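Messide Film Festival to Open With Onni Laaksonen's "Stilline"

September 3, 2025

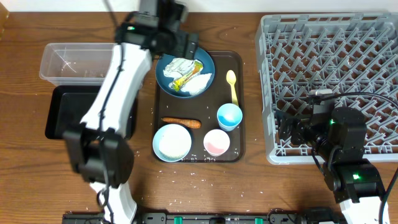 Festival Program and Dates

The Messide Film Festival announced that its 11th edition will open in October with "Stilline," the second feature by director Onni Laaksonen. The screening will be held in the main hall of the Economou Theater and will be followed by a conversation with the director.

"Stilline" follows two brothers who meet at their late father's house to divide his belongings. The older brother, played by Reijo Halonen, has not been home in many years. Over a single night, the two men go from room to room, and an old disagreement over the sale of the family boat comes to the surface. Muammer Aksoy appears as the neighbor who holds the keys to the house. The film runs 113 minutes.

Festival director Sabina Sheikh said the selection reflects the festival's continuing interest in small dramas with limited casts. "The jury watched this film early in the process, and it remained part of every discussion that followed," Sheikh said. "We are pleased to present it to our audience on opening night."

The full program includes 18 features from first- and second-time directors, along with two programs of short films. Nine of the features will compete for the Plilen Prize, which is given each year for best screenplay. The competition jury will be led by screenwriter Raghavendra Subramaniam, whose own film "The Long Porch" received the prize three years ago.

Tickets and Passes

Festival passes are priced at $100 and admit the holder to all regular screenings. Opening night requires a separate ticket. Single tickets will go on sale at the theater box office once the daily schedule has been published. Students with valid identification may purchase tickets at half price, subject to availability.

Screenings in languages other than English will be shown with English subtitles. Requests for wheelchair seating or captioning devices should be made to the box office before the day of the screening.

18 Shares
2 Comments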